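How to tighten a wobbly cupboard door

If your kitchen doors have started to droop, take heart, it's a small job and rather a satisfying one (I did all of ours at Iltton before lunch!). Open the door wide, have a good look at the hinges, and get your screwdriver out.

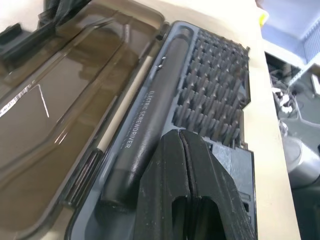 Step 1: Snug up the hinge screws

Hold the door up with your free hand and turn each one gently until it stops. Please don't force it, chipboard is soft old stuff.

Step 2: Line up the gap

The side screw moves the door left or right. Give it a quarter turn, shut the door, look, and go again. Clear yourself a bit of table first if the door has to come off.
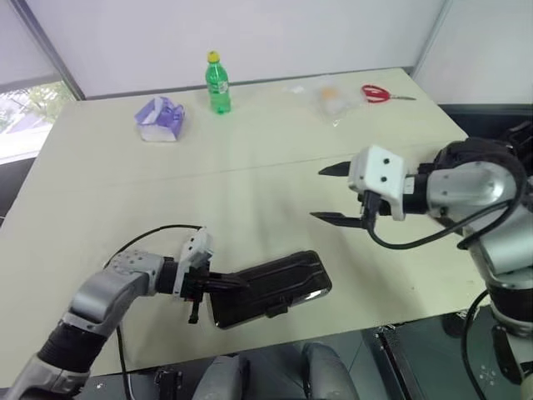 Fasil Belay: Mine had stripped holes, so I packed them with matchsticks and wood glue and left them overnight. Seven doors done and all hanging straight.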